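Simik hand-held gripper: a review after 303 demonstrations

By Oona Keskinen
Nov 5, 2018

The Simik is a two-fingered gripper that you hold and work yourself. It carries its own camera, and the recordings it makes are meant for training a policy that will later run on an arm with the same fingers. We bought one to replace teleoperation for our small-parts tasks, and I have now used it for long enough to say what it does well and where it falls short.

What we used it for

Our task set is box work: opening and closing lids, working latches, putting parts into cells and taking them out again. I recorded 303 demonstrations with the Simik. Of those, 200 went into the training set, 94 were held back for testing and the rest were thrown out. With teleoperation on the old rig I would have needed far longer to get the same amount, mostly because the operator has to keep stopping to work out where the fingers are. With the Simik in your hand you know where they are.

The table setup is plain. A white covering over the top, one box, nothing else within reach. I tried patterned backgrounds early on and will go back to them, but for judging a new tool I wanted as little as possible going on behind the object.

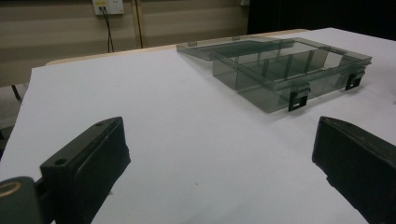
Simik fingers apart, with the compartment box open on the white covering.

Build and handling

The fingers are thick, black and square, with flat inner faces. They are well matched to each other and have stayed that way. The screws that hold them on take a small hex key, supplied, and a change of fingers takes a few minutes. I would have liked a second pair in the case. You have to order them.

Weight is the first thing people ask about. It is fine for half an hour. After an hour my wrist knew about it, and the demonstrations I made late in a session were slower and had more small corrections in them than the early ones. A policy will learn those corrections along with everything else. I now stop after 19 demonstrations and put the thing down, whether I feel tired or not.

The trigger has a long, even travel and no click, so you can close the fingers slowly without a jump halfway. I found it stiff for the first few days. Casimiro Aranda, who has larger hands than I do, had no trouble with it from the start. There is no left-handed version, but the handle is the same on both sides and Mwanaisha Mutiso records left-handed without complaint.

Latches are the hardest thing we ask of it. The fingers are too thick to get behind a small tab, so you end up pushing with a corner of one finger while the other stays out of the way. It can be done, and after practice it can be done the same way each time, but nobody would choose these fingers for the job. Lids are easy. Small parts in cells depend on the cell: if there is no room for both fingers to go in, you have to pick the part up by whatever sticks out.

The camera

The view is wide and takes in both fingers and a good deal of the room past the table. I was in two minds about that at first. The wide view helps the tracking, which needs fixed things to hold on to, and a wall with a socket and a few cables on it is better for this than a bare one. On the other hand, everything in that view goes into the training images. If you record all your demonstrations at one table, the policy may come to lean on the wall as much as on the box. We moved the table twice for this set, and should have moved it more.

Clear plastic is a hard subject for any camera and the Simik's is no exception. Tinted plastic on a white surface comes out well enough, and the dividers inside show up as darker lines. Fully clear boxes are much worse. I dropped them from the set after a morning of trying and will wait until we have better lighting.

Exposure is automatic and cannot be locked. This is my biggest complaint. Turn the gripper towards a dark part of the room and the table changes brightness while you work. The maker says a manual setting will come with the December firmware.

Software

Recordings come off the gripper over a cable and go into Vidbridge, which matches the video to the finger width and the hand's path through the room. It is slow on long sessions but it has not lost anything of mine. Checking is done by eye. You scrub through each demonstration, mark the start and end, and accept or reject it. There is a field for a note, and I would urge anyone to use it, as you will not remember in a month why you rejected something.

Two faults. The start marker is set when you press the button, which means each recording begins with a second or so of the gripper being brought into place, and this has to be trimmed by hand. And the rejected files are kept in the same folder as the good ones, with only a letter added to the name. I exported a batch with rejects in it and did not find out until the training run had finished.

Starting positions

The manual says to vary the starting position and leaves it there. It deserves a page. My first batch all began from nearly the same spot, with the fingers open and the box ahead and to the right, and the trained policy was poor from anywhere else. For the later batches I wrote out a list of starting points before each session — near, far, left of the box, right of it — and worked down the list. That made more difference than adding demonstrations did. 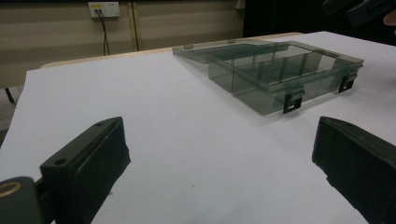 Ignacio Herrero thinks my list is still too tidy, and that starting points should be drawn at random by a script, as a person writing a list will always leave out the awkward ones. He would also keep some of the rejects: if a finger slips off a latch and the second try works, the policy ought to see the second try. I agree with him on the script. On the rejects I am less sure, though I have put a few to one side to test it.

Compared with the Skana

The only other hand-held gripper I have used for any length of time is the Skana. It is lighter, and its thinner fingers are better on latches. Its tracking was poor in our room, though, and I lost whole sessions to it. The Simik lost its place only when I covered the camera with my sleeve. For box work with lids and larger parts I would take the Simik. For anything with small catches I would borrow the Skana again and put up with the tracking.

Verdict

A solid tool with a camera that needs a manual setting and software that needs a proper rejects folder. I would buy it again for this kind of work. Order the spare fingers at the same time, as ours took weeks to arrive.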